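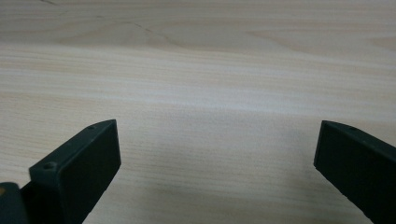 ## 4. Getting to know your Latbridge tabletop

By now the legs are on, the table is standing on its own feet, and you're probably itching to put things on it. Please give it one more quiet half hour first! A pale top like this one shows rings and scratches sooner than a dark one does, and a little care at the start will save you a lot of sanding later on.

1. Wipe the whole top with a soft, dry cloth, going with the grain from one end to the other. Long, easy strokes are best.

2. Look the surface over in daylight, from a low angle if your back allows it. Wavy, looping figures in the grain, and the odd thin dark line wandering through them, are part of the wood and are not covered as defects. (Valdir Godoy in our finishing room would tell you they're the best bit, and he has that very kind of top in his own kitchen.)

3. Run your palm lightly over the top. If you find a rough patch, rub it with the fine pad from the Disteck care pouch, along the grain, five or six strokes and no more.

 **Caution:** Never rub in circles or across the grain. Cross scratches may be hard to see at first – and then very easy to see once the oil goes on.

4. Shake the Siqueira oil well and pour a spoonful onto a folded cloth, never straight onto the table. Work it in a strip at a time, following the grain lines all the way along.

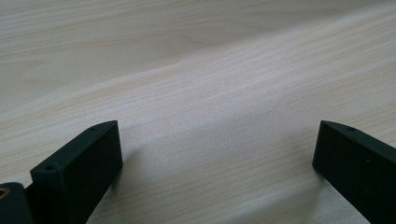
5. Bend down and check your work against the light before you move on. Window light can leave a whitish band across a pale top, and it's easy to take that for a dry patch and go over it twice. Step to one side and look again: if the band moves with you, it's only glare, and you can leave it be.

6. Wait 14 minutes, then buff off whatever oil is left with a clean cloth. Leave the table bare overnight.

 **Caution:** Oily cloths can catch fire by themselves if they're left in a heap. Spread them flat outdoors to dry, away from anything that burns, before you throw them out.

**Note:** The 100 ml bottle is enough for two coats on the standard top. If you bought the longer Wundonton size, ask for the 500 ml bottle instead. A second coat can go on the next day, in just the same way, and after that once a year is plenty – many of our customers like to do it in July with the windows open.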